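Running a Household Chore Trial: Food Containers and the Dish Rack

Whether a machine can put away the dishes is still an open question. The Kellerari trial guide sets out a plain method for finding out, using one chore and one type of item. The procedure below covers clear plastic food containers with snap-on lids, which remain among the harder items in the Tundgate kitchen set.

Before you start

Set a wire rack on a light tabletop. Clear the space in front of it. Check the finger pads and note their condition on the trial sheet.

Step 1. Collect demonstrations by hand
Two hand-held grippers are used, one in each hand. Record 50 demonstrations of the full chore, start to finish. Move at an ordinary kitchen pace.

Step 2. Vary the grip
Take the container by its sides in some runs and by its ends in others. Clear plastic is difficult for a camera to read, and the lid rim is often the best guide to where the edges lie.

Step 3. Train and test
Load the demonstrations into Cokasik and run 48 attempts on the robot. Do not help the arm during an attempt – a run that needs a hand is recorded as a failure.

Step 4. Score the result
Count an attempt as complete only if the container is placed, upright and closed. A dropped lid is scored separately. In the December round, 46 attempts met this standard with a rigid bowl. Containers did less well, and the current guidance is that they should not yet be left to a machine without supervision.

Step 5. File the records
Store each run under its item code. The container series begins at 580. Runs with the Yimyam pads are filed separately.

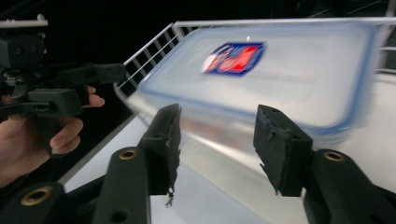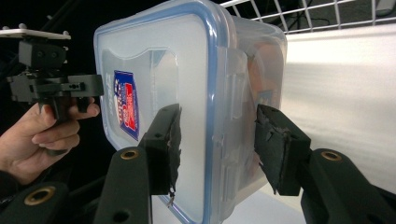
Lidded container with light blue rim, hand-held grippers and white wire rack (both images).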